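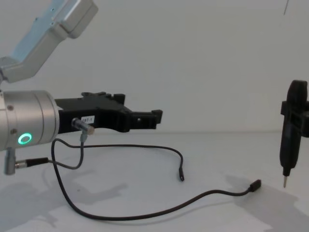
Two cables, one gripper, and a green light that is on.

I have spent more of this year on cables than on anything I was hired for. The arm itself is no trouble. It came from the reseller in Nurnell with a manual over 700 pages long, and four of those pages concern the wiring at the wrist. They are the only four with coffee on them.

The setup goes like this. The gripper bolts to the wrist and gets its own gray cable, which screws in underneath with a little ribbed collar. The black one goes into the fitting on the arm side and has a USB-C end. Both need enough slack that the wrist can turn all the way over, and little enough that they don't snag on whatever is standing nearby. The Tiongson bracket I bought for this holds cables beautifully as long as the arm stays still.

So in March I gave up on the bracket and started doing it by hand. Lay both cables out on the bare table with nothing plugged in at the far end. Uncross them. Jog the wrist slowly through its full turn and watch where the loops go. Cross them again by accident. Uncross them, swear, carry on. When a cable pulls tight, stop, back up, and give it another couple of fingers of slack. Tape goes on last. I used to put the tape on first, which is how I came to own a spare gray cable, and then a spare for the spare.

A word on the collars. Finger tight, then a hair more. I once used pliers on the one under the gripper and had to drive it out to the shop in Gallness, where they charged me for 13 minutes of labor and didn't say a thing. I'd have preferred a lecture.

The green ring on the wrist joint is nice to look at and I have learned not to take it personally. It can glow away while the gripper refuses to answer, usually when I've left the gray cable's other end lying on the table. I check that first now. I also check it second.

The cell is called Otby, after nothing, because the config file wanted a name and that's what my hands typed. Changing it breaks the startup script. Next job is a proper sleeve for the black cable, assuming I can find one that bends.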